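Can a robot do the fiddly jobs yet? I went to Gosstead to find out

I have wanted somebody to take small chores off my hands for years. I run the back counter at a shop that sells loose spices, bath salts and other things that come out of a big tub and have to go into a small bottle, and I can tell you the filling is the part everyone tries to trade away. So when Standesance opened its workshop in Gosstead to local shop owners one morning in July, I was at the door before my coffee had cooled (it was a long drive, and I had a lot of questions).

Standesance has been working on what it calls counter chores. That means scooping, pouring, putting things back in a rack, wiping down. The company says it picked them out of a list that shopkeepers and home cooks sent in over the winter, and I was pleased to see that filling little bottles came near the top. The program is named Gilla, and the woman who runs it, Lorena Alarcón, talks fast and likes a hard question, which suited me fine!

The filling work is done on a table with a black cover, using lab pieces instead of kitchen ones. Lorena told me that was on purpose. Clear tubes, clear racks, a clear scoop: all of it is hard for a machine to make out, and her thinking is that if the arm can learn to manage see-through things on a dark table, a jar of paprika with a big red label is going to feel like a vacation.

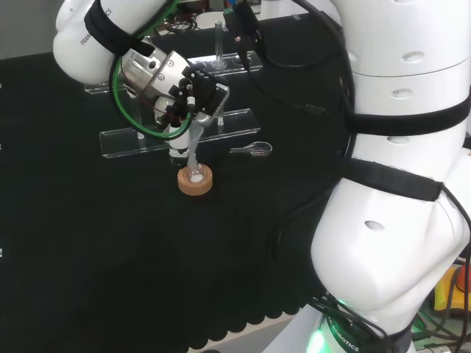
The Gilla arm at the filling table, with the small vessel held in its ring and a clear scoop lying alongside.

I asked the thing I think every shop owner would ask, which is how fast. It's slow. A filling run that I would finish in 2 minutes, while also talking to a customer and looking for my glasses, is down on the Gilla schedule for 15. Lorena didn't try to dress that up. She said speed is the last thing they'll work on, and that for now the team only cares about whether the stuff ends up in the bottle and the bottle stays on its feet.

And on that score the news is mixed. The team set itself a goal for the summer of 60 runs in a row with no person stepping in, and so far the best streak is well short of it. She wouldn't give me the number (I asked three times, in three different ways, and I thought the third was pretty sneaky). What she would say is that the trouble comes mostly at the start and the end of the job. Picking up a thin handle that's lying flat is a pain. Letting go of something light without knocking it over is a bigger pain. The middle part, the part I'd always figured was the clever bit, goes fine most days.

I found that oddly comforting, as it's exactly how it goes with the teenagers I hire.

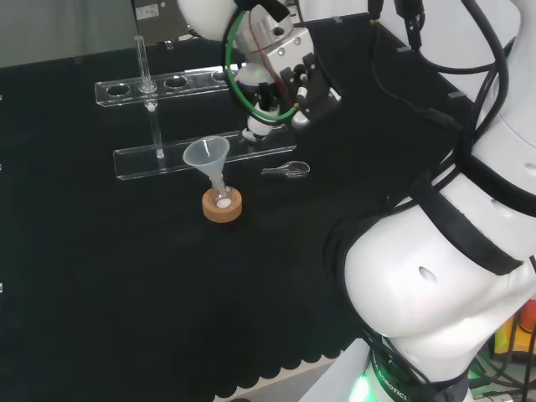 Would I be able to buy one for my store this year?
Standesance has nothing for sale and won't name a price or a date. It plans to lend arms to 5 shops first and see how they hold up, and a person will have to stay nearby the whole time.

The first of those loans goes to Ashworth, the hardware and housewares place two towns over, where the arm will be sorting small parts into bins after closing. I know the manager there a little and she's excited, though she also told me she is keeping her evening guy on for as long as he wants the hours. Bins of parts strike me as a kinder first job than bottles. If a washer lands in the wrong bin you fish it out. If half a pound of turmeric lands on the counter, you're going to be yellow until Thanksgiving.

Lorena thinks the home version of all this is further off than the shop version. A shop counter stays put, she said, and the same jar sits in the same place day after day, or it should. My kitchen does not work like that, and I bet yours doesn't either. She gets letters asking about laundry more than anything else, and her answer for now is to keep folding. Dishes come second. She has a soft spot for dishes and says somebody on her team tries a cup or a plate whenever there's a spare hour, but it isn't part of the program and I wasn't shown any of it.

There was a good crowd for a workday morning, mostly food people plus a couple who run a candle store and wanted to know about hot wax (the answer was a quick and very firm no). One baker asked about cleanup, which I wish I'd thought of. The arm can't get floury or wet at the moment without a cover over it, and the cover they tried made it clumsy, so a new one is being sewn. I put my name down for the second round of loans anyway. I'd want it on bath salts only, early, before we open, with me right there beside it filling the spice bottles by hand.

The workshop opens to visitors again in the fall, and shop owners can sign up at the front desk or by phone. Go in the morning if you can, when Lorena has time to talk, and park behind the building, where there's more room than on the street.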